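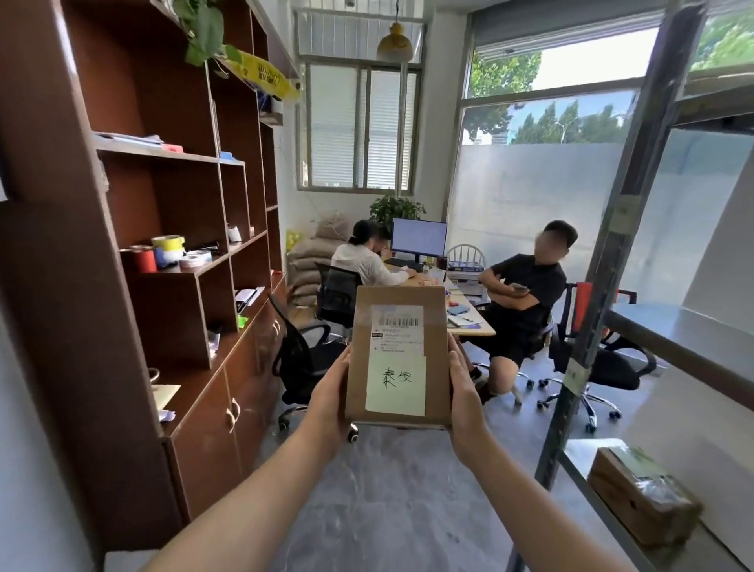
Wafula Kariuki reports that award letters went out twice in his district after a grant cycle was closed before every school had confirmed its contact person. Complete step 3 below to prevent this.

4.2 Closing a Grant Cycle in Skena

Only an account with the Cycle Manager role can close a cycle. Reviewers and campus contacts see the Close button grayed out.

1. Open Grants > Cycles and select the cycle. A cycle can hold up to 70 applications.
2. Check that each application is marked Funded, Declined or Withdrawn. Applications marked In Review block the closing.
3. Open the Contacts tab. Confirm one contact per campus. Unconfirmed contacts are shown in italics.
4. Enter the award amounts. Use whole dollars without a comma: type 2092 and the field displays 2,092.
5. Select Close Cycle, then enter your password.

Note: Awards over 1,000 need a second approval. The approver receives a request by email and has until the end of the month to respond.

Caution: Closing a cycle locks all scores. Export the score sheet first if your foundation keeps its own copy.
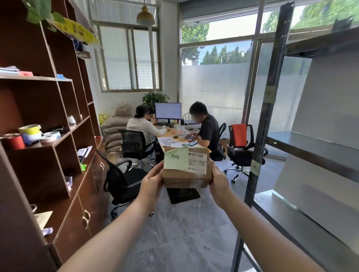

Figure 4-2. Parcel with shipping label and note.

4.3 Reopening a Cycle

1. Select the closed cycle and choose Request Reopen.
2. Enter a reason. The field does not accept fewer than 3 words.
3. Wait for the status to change to Open (Limited). Contacts and amounts can be edited in this status. Scores stay locked.

Letters already sent are not recalled. To send a corrected letter, see section 4.6.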